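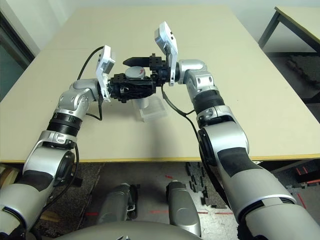
Bo-ram Sung wrote to me after the last class to ask why we can't just look at a place name and say what it means. Good question, and it gets us straight into week 3.

The trouble is that names wear down. People say them fast, clerks spell them the way they hear them, and after a few hundred years you've got a word that looks like plain English and isn't. Take Larklow. You'd swear it's a low spot with larks in it! But "low" at the end of a hill name is very often the old word hlaw, a mound or a hill, so Larklow may well be sitting up high (it is, I've puffed my way up there).

So rule one – and I'll keep nagging you about this – is find the oldest spelling you can before you guess. Old tax lists, land charters, church books. My own index has 3,812 slips in it now and I still get caught.

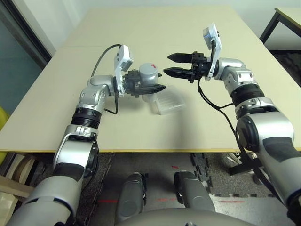

Fig. 1. Gray container held upright, small red mark on the top rim.

Now for Skarnlow. Same ending, so we think "mound" again. For the first half I'd look at Old Norse skarn, meaning dung or muck. The people who live there do not love this idea. There may be a personal name hiding in it instead, and I'd want two or three early spellings before I put money on either one.

Tustusdale is harder. The dale part is easy, a valley, but I have no idea what a Tustus was. It could be a man's name that got mangled. My 70 pages of notes on it come down to a shrug, and I'd like you to get used to shrugging in this class, it's allowed.

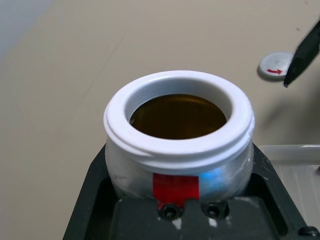

Xiaoyan Han thinks I give up too soon on that one, and that the doubled "tus" could be a copying slip that stuck. I like that a lot. Scribes did repeat syllables when their eyes skipped back, and if one bad copy became the one everybody used, there's your name. We'd need a spelling from before the slip to show it. Anybody want a project?

Last one is Fang, the little farm by the river. No teeth involved. Fang goes back to a word for catching or seizing, so a fishing place is a fair guess, but check the map first and see how close the old river bed ran.

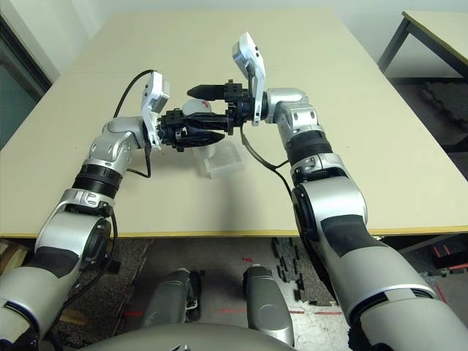
Fig. 2. Two silver-gray arms over a beige tabletop.

For next time: pick 2 names near your home, write down what you think they mean, then look up the earliest spellings and see how wrong you were. Bring both versions, please, including the bad guess. The reading is the December packet, the part on endings (-ton, -ham, -by, -low). Skip the footnotes unless you're having fun.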